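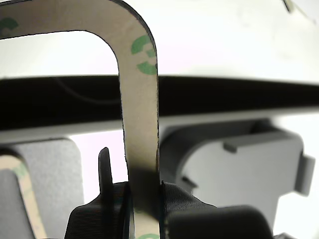 Handling backing liner with a learned policy: does the label matter more than the number of demonstrations?
Forum: Manipulation, methods and results

nanami_oda
Posted Sat 8 March

Good evening to all. I would like your opinion on a result from our small group in Ernport, before I write it in a report and cannot take it back.

The task is the removal of backing liner from adhesive strips. The arm must grasp the free end of the liner, pull it away from the part, and let it go in the tray on the side. The liner is thin and stiff in one direction, and it has printing on it in green. We collected 2,155 demonstrations by teleoperation. All operators used the same pair of grippers, with ribbed fabric on the gripping surfaces, because bare plastic was slipping.

My first policy was trained on everything. It was not good. It grasped well and then pulled too early, with the liner only half between the jaws, so that the strip turned and came out at the side.

Then Radwa proposed to label each demonstration by how the liner was held at the moment when the pull starts. We used three labels: flat (the jaws press on the faces of the strip), edge (the jaws press on its narrow edges), and unclear. We kept only the flat ones for the second training, and 751 demonstrations remained. The second policy is clearly better than the first one, with about a third of the data. On the test parts it finished the pull in most of the attempts, where the first policy failed in more than half.

My question is whether I may write that the grasp label is the cause. I have the feeling that yes, but a feeling is not a method.

Nanami

fukuda_r
Thank you for sharing this. I have two remarks.

First, who made the labels? If the same person labelled the demonstrations and also judged the test attempts, a reader will ask about it immediately.

Second, when you keep only the flat grasps you perhaps also keep only the good operators. A careful operator grasps flat, but a careful operator also moves slowly, does not hesitate, and does not correct three times. You could be measuring the operator and calling it the grasp.

nanami_oda
Rin, your second remark is exactly what I was afraid of. For the first: Radwa labelled, I judged the tests. I knew which policy was running, so it was not blind.

okabe.itsuki
I do not agree that this is a big problem. In our laboratory we filtered by operator, and also by speed, for a cable task, and neither of them changed much. What changed the result was always the contact. If the strip sits badly between the fingers, everything after it is lost, and the policy learns to recover from a bad state that it should never visit. For me the conclusion of Nanami is correct and I would write it.

fukuda_r
A cable is round. It has no edge and no face, so your experience does not transfer so easily. And "neither changed much" on your task does not tell us about hers.

okabe.itsuki
It is round, yes. But the argument about bad states is the same for all thin objects.

m_bielecka
I come from the side of production (converting and die cutting, many years), so please excuse me if I use the wrong words.

Your label "edge" puts together two things which for us are different. When you hold a liner on its edges it will bow, and sometimes this is wanted. A liner which is bent over at a rounded corner, with one part horizontal and the rest hanging down through the jaws, can be held quite well by the edge, because the bend makes it stiffer. A liner which lies straight and is held by the edge will buckle as soon as you pull. Look at your first picture: the strip goes across, turns in a smooth corner and comes down into the gripper, with the ribbed pad at its edge. Which label did this one receive?

The cut quality is also important. Liner with rough edges grips differently from liner with clean edges. Do you always use the same supplier?

nanami_oda
Miłosz, this is very useful. By the written rule, a pad against the edge of the strip means edge. But a still image gives me one moment only. I cannot say from it whether the pull was good, for this I need the recording. And I admit that our rule says nothing about the bend.

The material comes from Bernel, two batches. I did not write down which batch was used on which day, and I regret it now.

r_belkadi
I am the one who made the labels, so I should answer too.

I looked at the images from the side of the gripper only. In many of them one finger stands a little apart from the strip and the other presses on it, and then it is difficult to say if the strip is really held by both or only leaning. When I was not sure I used "unclear". This group is not small. I believe there are good demonstrations among the unclear ones, and we have thrown them away.

On the matter of operators, I want to be honest with the readers: there were only four, and one of them was Nanami. Her grasps are flat more often than the others.

fukuda_r
Then the control is simple. Take 751 demonstrations at random, but with the same share of each operator as in your filtered set. Train with the same settings. If this policy is as poor as the first one, you can speak about the grasp. If it is as good as the second, you must speak about the operator.

okabe.itsuki
Good control. I would add one more: the same size at random from everything, without matching of operators. It costs only training time.

Also please use more than one seed. How many test attempts per policy?

nanami_oda
It was 12 for each policy, with one seed. I know that it is few. The parts must be prepared by hand, and each strip can be used only once — this is the reason, although I understand that the reason does not make the number larger.

cartwright_lab
We have the same difficulty with single-use parts. For screening we stick the strips with low-tack adhesive and use them again, and for the final numbers we take fresh parts. The ranking of the policies stayed the same in our case. The absolute success rate did not, it was higher with low tack, so never mix both in one table.

m_bielecka
Careful with this. After the first use the liner keeps some curl, and a curled end is easier to grasp. You would test a different problem.

cartwright_lab
We flatten them overnight under a plate. But I accept that it is not perfect, and for Nanami, who studies precisely the grasp, it may be worse than for us.

nanami_oda
I think I will stay with fresh parts then, and accept that it is slow.

My plan after reading all of you. We train both random sets, the matched one and the unmatched one. Radwa and a colleague from the Celitthorpe site will label again, separately, and "edge" will be divided into bent and straight. In the tests, the person who judges will not know which policy is running. I will write the batch of the liner on every sheet.

The report is due in June, so there is time, even if the preparation of the parts takes all my patience.

okabe.itsuki
I still bet on the contact. But I will read the table.

fukuda_r
Please publish also the agreement between the two people who label. If they disagree often on "bent", the label is not usable by others, even when it works for you.

r_belkadi
I have started this afternoon with 10 recordings, only to try the new rule. Bent and straight are easy at the start of the pull. Two of them change from one to the other before the liner is free, and for these I do not know what to write. Does anybody label by time interval and not by demonstration?

cartwright_lab
We do, with a label for each phase: approach, close, pull, release. It takes perhaps twice as long. I can send you our labelling sheet, write me a private message.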